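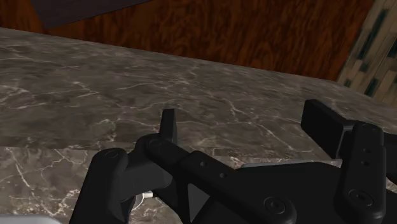
A black gripper, open and empty, over a marble worktop in a simulated kitchen.

Gurel is a small company that records people showing robots how to do kitchen jobs. Some of that work is done on a real arm, by taking hold of it and moving it through the task. The rest is done by remote control, and a growing share of it happens in simulation, where the arm, the worktop and the cupboards are all drawn by a computer. We spoke to the woman who runs the demonstration side at the firm's office above a tile shop. She asked to be quoted by her job only, so she is the lead operator here.

She came to the work from a call centre and had never touched a robot before. "They were after people with patience," she said. "I sat at the desk on the first morning and knocked a mug off the counter 14 times. It wasn't a real mug, so they left me to it."

The operators sit at a desk with a screen and a hand controller called the Grillow. It has a grip, a trigger and a button under the thumb. Moving the hand moves the arm. Squeezing the trigger closes the fingers. The button lets the operator disconnect, bring their hand back to a comfortable place and connect again without the arm following.

"The button is what new people forget," she said. "They reach and reach until their elbow is straight, and then they've got nowhere to go. You see them stand up out of the chair. I tell them to press it before they need it."

The view they work from most often looks along the gripper from just above and behind. She said it takes some getting used to. The fingers fill a lot of the screen and can hide a small object at the moment it matters.

"You learn to look at the gap between the fingers and leave the fingers alone. If I can see worktop in the gap and it's the bit of worktop I want, I'm lined up side to side. How high I am is harder. On a plain white counter you've got shadows to go on. On a busy stone with veins all over it, I slow right down."

The busy surfaces are deliberate. Rainer, the simulation program the firm uses, changes the materials in the kitchen between sessions. An operator might have marble in front of a wood-grained wall in one session and something quite different in the next, with the same task to do. The idea is that a robot trained on the recordings should not come to depend on one colour of counter.

"Some of the combinations are horrible," she said. "You wouldn't live in it. But you stop noticing after a while, and I suppose we want the robot to stop noticing as well."

A demonstration starts with the gripper open and nothing in it. The operator is given one line of instruction, such as moving a bowl to the shelf or shutting a drawer. When they have done it they let go, back the arm away and end the recording. Most take under a minute. The firm has kept 700 of them for the drawer task alone, and she has watched every one.

What does she look for when she watches them?

"Whether they dithered, mainly. If you go left, stop, have a think and go right, the recording has all of that in it. A person watching would know you were thinking. The robot gets shown an arm that goes left and stops."

She throws out demonstrations where the operator hesitated for a long time, but she keeps the ones where a grasp missed and the operator calmly had another go. In the early days those were deleted too. By December the team had noticed that the trained arm would miss an object, close on air and carry on to the shelf as if it were holding something.

"It had never seen anybody miss," she said. "So now if you miss, you open up, go back a little and try again, and you leave it in. What I don't want is people missing on purpose. You can tell. It looks like acting."

Guiding a real arm by hand is a different skill. The firm has 2 of them in a back room, both fitted with handles near the wrist. The operator can feel when a finger touches the counter, which the Grillow does not pass on. She prefers it for anything that involves pushing or wiping.

"With your hand on the arm you lean on things without deciding to. At the desk you have to work out from the picture that you've touched. I've had people press straight down into a counter for ten seconds, waiting for it to look right."

The drawback is tiredness. An hour of moving a real arm is enough for most people, and the room has to be put back by hand after every attempt. In simulation everything returns to its place at the press of a key. Operators at the desk work in blocks with a break after each, and she does not let anyone do more than 3 blocks a day.

The next job is for a customer called Brotus, which wants an arm that can unload a dishwasher. Her team will begin with cutlery, and she is not looking forward to it.

"Forks," she said. "They're thin, they lie flat and they all point the same way until you touch one. I've asked for them to start with spoons."

She had a new operator due at the desk that afternoon, and had set up the mug task for them.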